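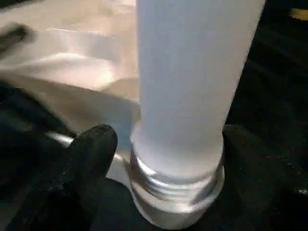 White tube in a silver threaded collar.

February 17, 2024

The Pidovitz came today. Plain carton, return address in Flolham, nothing on the label to make the mail carrier think twice, so they get credit for that much. The rest of the evening went to reading the booklet, and I'm writing down what I think before I've had time to talk myself into liking it.

I paid more for this massager than I did for my winter boots. The site said "whisper quiet." I ran it under a pillow with the bedroom door shut and went to stand in the hall, and I could hear it over the fridge. Kendra would say all motors make noise and what did I expect. I expected a whisper, Kendra.

Then there are the 20 patterns. I clicked through every one of them sitting on the bed with my glasses on. Some are the same pulse a little faster, and a few are just the motor stopping and starting like a car with a bad battery. To get back to the plain steady setting you have to go through the whole lot again, one button, no back button. I can't picture a person doing that at the moment it would matter. The old one had 2 speeds and I never once wished for a third. It quit in July and I have missed it more than I'd tell anyone but this notebook and the handful of you who read the typed-up version.

The booklet also says "body-safe material" on the front and again inside, and doesn't name the material until the last page, in gray type. It's silicone. Fine! Silicone is what I wanted. Why hide it? "Body-safe" has no rule behind it that I've ever been able to find, and a company can print it on anything it likes. I've had a thing marked body-safe that smelled like a shower curtain for as long as I owned it, and got tacky in the drawer.

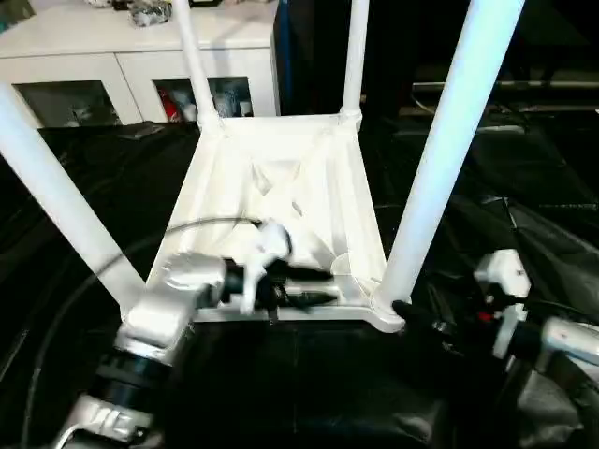

Can you use silicone lube with a silicone toy?
It's a gamble, as some pairings leave the surface sticky or swollen, so water-based is the simple choice unless the maker says otherwise.

I put that in for the reader who wrote from Campbell, who had been told by a store clerk that any lube goes with any toy. The clerk was selling a set with both in it. Draw your own conclusions, I drew mine.

Which brings me to the little free bottle in the carton. "Warming formula." I tried a dab on my wrist first, and I'd tell anyone to do the same. It was warm for a minute and then it stung, and I washed it off and there was a pink patch there through dinner. The list on the back is long and the print is tiny. I'm not putting that anywhere I care about. Into the trash – I didn't even keep it for the review.

Fiorella Bassi gave her evening talk at the Karnusdale library annex last month and I went in with my arms crossed. I had her down as a saleswoman. She did have a table of things to sell, and she did use the word "journey" more than I can stand. But when a woman near the front asked if she needed the special toy cleaner, Fiorella said mild soap and warm water would do for a plain silicone toy, check if the thing is waterproof first, and let it dry before you put it away. She had the cleaner right there on the table with a price on it. So I've moved her up a notch in my mind. One notch.
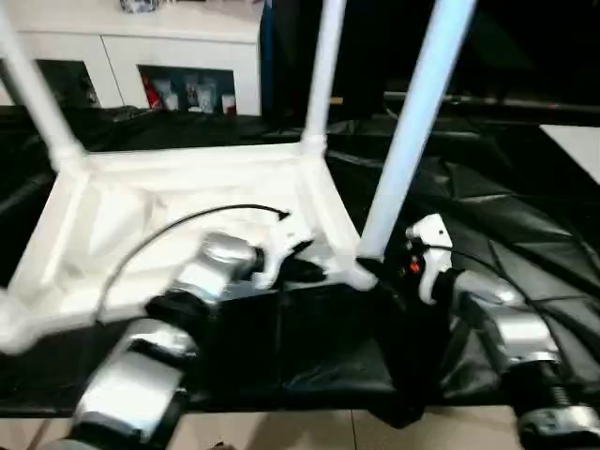
I did ask her about the numbers people quote. The Pidovitz page says 300 women tested it and loved it. Who were they? Were they sent it free? Did the ones who didn't love it get counted? She said she'd wondered too and had never gotten a straight reply out of the company. I wrote to them myself afterward and got back a coupon.

Kendra Sawatzky thinks I'm impossible. We were on the phone for most of an hour tonight and she said I go looking for what's wrong with a thing so I never have to find out whether I enjoy it. That stung worse than the warming gel. She bought the same one in the fall and swears by it, but Kendra also swears by magnet bracelets, and she once told me a candle had fixed her sleep.

Still, there are some things I'd call good, to be fair to it. The handle is long enough that my bad wrist doesn't have to bend. The low setting is low, which the old one's wasn't. The charge light is small and doesn't fill the room. And the storage bag is plain cotton with no slogan on it, thank heaven.

The warranty is where I got cross again. It covers "manufacturing defects" and leaves out the battery, and the battery is the part that goes. You have 11 days to return it, unopened. Unopened! I understand why they don't want them back used, I wouldn't either, but then don't put "risk free" at the top of the page.

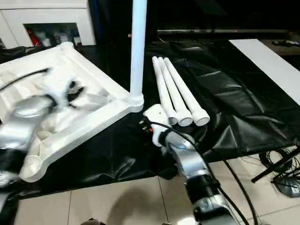

White plastic, ribbed underside.

It's on the charger now. I said I'd give it a proper try before I wrote the real review and I will, maybe tomorrow, with the plain water-based stuff I already have and the steady setting if I can land on it. Kendra wants a call after. She is not getting one.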